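4.2 Planning the equipment budget

The purchasing plan was drawn up in May, before any demonstrations had been recorded, and it was revised once. We report it in some detail because published work on hand-held data collection tends to give the price of the gripper and stop there. In our case the gripper was a small part of the total. Most of the difficulty lay in deciding how many spare parts to hold, how much to spend on the work tables, and when to commit to the arm that would later run the trained policies.

Three options were compared. The first was to buy a complete arm and gripper package from Tsuchiya and collect all data by teleoperation. The second was to lease the same package through Larkeck for the length of the study. The third was to collect with hand-held grippers built to the Flostden pattern and delay the arm purchase until the data had been checked. The lease looked cheapest on paper, but it charged for downtime as well as use, and the Tillton site could not promise a fixed schedule. We chose the third option.

Each hand-held unit was budgeted at 252 dollars in parts, with assembly done in house. The plan called for 11 units across the two sites, including those held back as spares. We did not buy them all at once. A first order covered the units needed to train the operators, and the remainder was released after Tarmo Eglītis had reviewed the first recordings and signed off on the finger shape. This staging cost us a small volume discount. It also meant that a change to the screw positions could be made before most of the parts had been cut.

Fingers were treated as a consumable. In the first draft of the budget they had been counted as part of the gripper, with no separate line, and this was the main thing corrected in the revision. Pads wear on the gripping face, and edges chip when they strike a table. A worn pad can still close on a rigid object, but it gives a less even grip on fabric, and recordings made with it are hard to compare with earlier ones. The revised plan therefore priced fingers in pairs and set a replacement interval of 1000 demonstrations per pair, whether or not damage could be seen. Operators could also ask for an early change. Body parts and fasteners were kept on a separate line, as they were expected to last the whole study.

The tasks themselves also shaped the budget. We wanted household work with soft materials, and cloth in baskets was chosen as the starting point. The objects are cheap and easy to replace, and the same kinds can be bought for both sites. Figure 3 gives a view from the tool during this work. Table coverings, curtains and lighting were entered together as a station cost, and we found this line the easiest to underestimate. Plain backgrounds save time later in processing, but each curtain needs a rail and each rail needs someone to fit it.

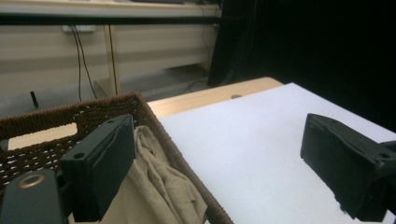

Figure 3. View from the hand-held gripper, with the two fingers, a woven basket holding a beige cloth, and white paper on the work table.

The station cost came to 1110 dollars per table after revision — more than the grippers used on it. Lighting took the largest share. We would now price the station first and fit the number of grippers to it, as an extra gripper is of little use without a table to work at.

The arm was left as a deferred item with a fixed ceiling. Two conditions had to be met before the order could be placed: the recordings had to pass the checks described in Section 3, and the arm's mounting plate had to accept the same fingers used in collection. The second condition ruled out one of the models we had been offered, since its adapter would have needed a longer finger and a new set of demonstrations. Delivery times were requested again at each budget review, and the quotes were kept with the parts list so that both sites worked from the same figures.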